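About Us

Clumden Bench School. Small electronics and repair, taught at real benches, to whoever signs up. Started by Zlata Hrynyshyn and Zakhar Kostiuk in one rented room over a tire shop. We have the downstairs now too.

What we teach

Basic soldering. Reading a board. Taking things apart so they go back together. Most people who come in have never opened so much as a radio, and that's fine, the first evening is all screws and tape anyway. Bring reading glasses if you use them. Bring a sweater, the room gets cold from November on.

Classes are 14 people max. Evening course runs 15 weeks. There's a short course too, dates change, call or stop by.

Who we are

Zlata did board repair for 29 years, mostly for Zinchenko, the elevator people, and she still gets calls from them. She teaches the soldering half. Fast talker, draws everything on the whiteboard and then wipes it too soon, so take notes. Zakhar came from teaching shop at a high school and does tools, layout, safety and the paperwork (badly, his word). Calum runs the parts counter and does open bench nights. If you need a fuse or an odd size washer ask Calum.

The benches

Plain wood tops, pale, scuffed up. We get asked why we don't put down nice new mats on every one. We do have mats, they're on the shelf, take one when you solder. For everything else we like the bare wood. Small parts show up on it and you can pencil a note right next to the part. They get sanded every summer and look terrible again by fall.

Tools live on the wall. What comes to the bench is what you need for the job: a driver, tape, the board you're working on, whatever hardware goes with it. Everything else stays put. First thing Zakhar will tell you and he will tell you again.
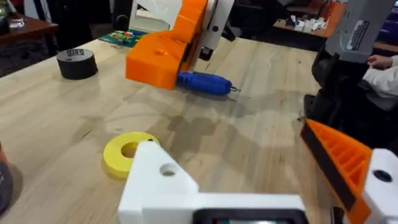 Board at the back, blue tool, black tape, yellow ring.

Last ten minutes of every class is put-away. Tape back on the peg, drivers back in there slots, loose rings and washers in the tray by the door. Boards go in the bags with your name on. Please don't stack them.

Open bench

For current and past students. Bring your own project, use our tools, sign the book. Solder and tape are included, parts are extra. We sell the Atex starter kit at the counter and you can pay it off over the course if that's easier. No car batteries, no microwaves, no TVs with a tube.

Money stuff

Deposit is $100 and comes off the course fee. You get it back if you cancel before the first class. After that, talk to Zlata, she is reasonable.

Visiting

Door is on the side, up the ramp. Ring twice, the bell is quiet. Parking behind the tire shop after they close, not before, they do tow. You can sit in on one class for free before you decide, just let us know so we can pull out a stool for you.

Page updated 23/02/2024. New class list goes up as soon as Zakhar finishs it.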